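Zurklow compares hand and soft gripper for parcel induction

2024-07-31

Zurklow has begun a bench comparison of two end effectors for feeding bagged parcels to a label scanner, the company said in a technical note to integrators. The trial covers a jointed multi-finger hand and a soft-covered gripper. Both run on the same Flevitz controller, with identical speed limits and the same pick planner.

Each end effector is scheduled for 600 picks from a plastic crate of mixed poly bags. A pick counts as complete when the parcel lies flat on the scanning platform with its shipping label facing up. Parcels over 700 grams are left out of the first round and will be added once grip force has been calibrated for both units.

Wrist camera check

Before the runs, the team compared two wrist camera mounts supplied by Kramer. The steeper mount keeps the fingertips in view through the full range of wrist rotation, but at some arm angles it also takes in windows and ceiling lights. Auto exposure then darkens the fingers against the glass. Zurklow has fixed the exposure for the remaining runs and will report missed detections separately for each mount.

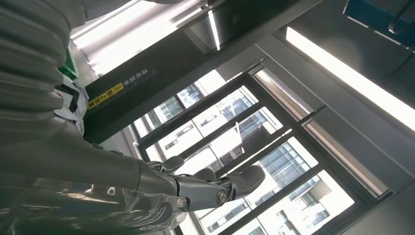 Test cell layout

The cell uses a green worktable set beside a belt conveyor. Parcels start in the crate, go to the black scanning platform and are then transferred to the belt. The platform has ruler scales along two edges, and the team reads placement offset from them in millimetres.

Crinkled plastic remains the main difficulty. Highlights on the folds disturb the depth estimate, and a large bag can hide the edges of a smaller one wedged beneath it. The planner is allowed 8 grasp candidates per attempt before it requests a new view.

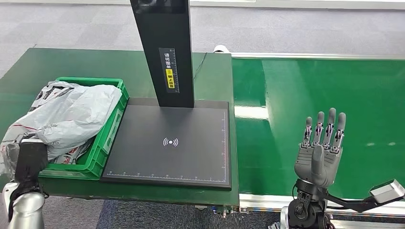 Cycle time is logged from first contact with the bag to release on the belt. Double picks, dropped parcels and labels placed face down are recorded as separate faults. Finger joint temperatures are sampled every 8 seconds on the multi-finger hand only.

Ollener, which is supplying the parcel set, will repeat the trial at its own site in January using the same controller settings. Zurklow said the results for both end effectors will be released together, along with the grasp logs and camera calibration files.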